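3/19/20

The oldest new custom in the valley

Every May, on the evening before the first market, families in Omcombe clear their supper things, put out the lights and ask the table what sort of year they are going to have. They call it the Clollik. A handful of salt is thrown on the bare wood, the eldest person present blows once, and whatever the salt has left behind is read by the light of a single candle. A line towards the door means a departure. A ring means a wedding, or a debt, depending on which side of the river you were brought up.

The leaflet at the church says the Clollik has been kept without a break for 585 years. I have now asked for the source of that figure three times and been sent back to the leaflet.
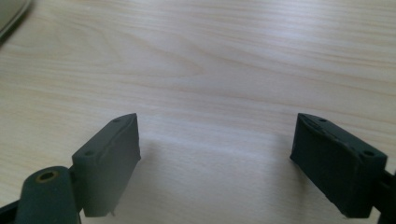

The readers of the Clollik, as the people who interpret the salt are known, are said to inherit the skill through the mother's side. I sat with one family last year and found it hard to see what was being inherited. Much of the reading had little to do with the salt. It came from the table, and a table will give you plenty to work with. Look at the grain on this pale top, bending and looping towards the upper left and running straighter on the right, and you could have a river, a hill or a long journey before anyone has opened the salt. At the house I visited, a knot was taken for an illness in the family. It had presumably been an illness the year before as well.

None of this would matter if the custom were left as a bit of fun after supper. But the claims have grown. The parish guide now describes the Clollik as a survival from before the church was built, tied to the blessing of seed. A second guide, sold in Stidberg, says it came with salt traders. Both cannot be right, and I doubt that either is. The parish books mention bell-ringing, ale, a quarrel over candles and the price of wax in great detail. They don't mention salt on tables. The first printed account I can find is a piece in a chapel newsletter, 63 years ago, and its writer calls the evening "our new amusement". 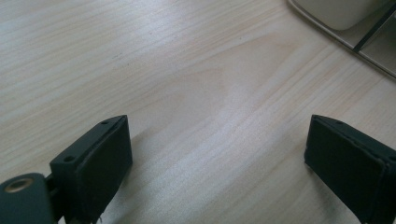 Edmund Larkby
Contributing writer, customs and belief

Defenders say that country people seldom wrote down what they did at home. Fair enough, and it is true of a great many things. It is also true of things that never happened. Silence in the books can't be made to count for the custom and then ignored when it counts against.

What the newsletter does describe is rather touching. There were five households, all chapel, and they wanted something to do on a night when everyone else was at the inn. The salt came from the kitchen. The blowing was a children's game. There is no mention of the mother's side, or of seed.

Then there is the money. Visser, the shop by the bridge, sells a Clollik salt in a cloth bag at six times the price of the ordinary kind. I bought both and put them in two saucers, and my hosts couldn't tell me which was which. They were very nice about it, and used the cheap one.

I shall probably go again this May. The supper was good and the candlelight suited everybody. I would only like the leaflet corrected before then, and I have written to ask for it a fourth time.

More in Customs and Belief
Who moved the Stidberg well-dressing?
Bells at midnight: a rule and its exceptions
The trouble with holy thorn cuttings
Letters: your family's Clollik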